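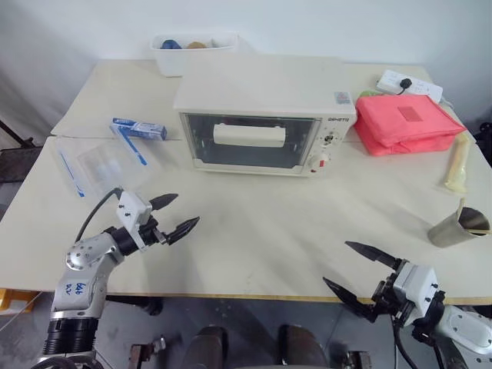 Chapter 7
Small Appliances on a Shared Work Surface

Reading time: 6 minutes

Most household work happens on a table or counter that already has other things on it. A toaster oven may share its space with a pouch, a cup, a storage bin and a power strip. Before the oven can be used, someone has to decide what stays, what moves and where each thing goes. This chapter deals with those decisions.

Chapter 6 covered storage in closed cupboards. The problem on an open surface is different, as items are put down for a moment and then stay for weeks. Ritva Oksanen, who taught home management in Kuusisto, had her students sort a table into three zones – heat, power and storage – before they touched anything on it. We use the same zones.

The heat zone is the oven and the space on all sides of it. Fabric, paper cartons and plastic should be kept out of this zone while the oven is on. The power zone holds the outlet or power strip and its cords. Check the rating plate on the appliance before you plug it in. A small oven rated at 1,418 watts should not share a strip with a kettle rated at 2,000 watts. The storage zone is whatever remains, and it is usually smaller than people expect.

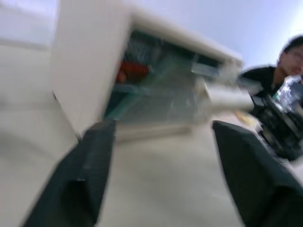

Figure 7.1 Open compartment with a red object and a teal-green panel inside.

An open compartment needs the same care as a tabletop. Look inside before adding anything, and take note of items that stick out past the front. These are easily knocked when someone reaches across.

Section 7.1 begins with the heat zone. Section 7.2 follows Tuulikki Ruotsalainen as she rearranges a work table in her apartment in March. Have a notebook and a tape measure ready for the exercises.

We use cookies to remember your place in this book. Accept | Manage settings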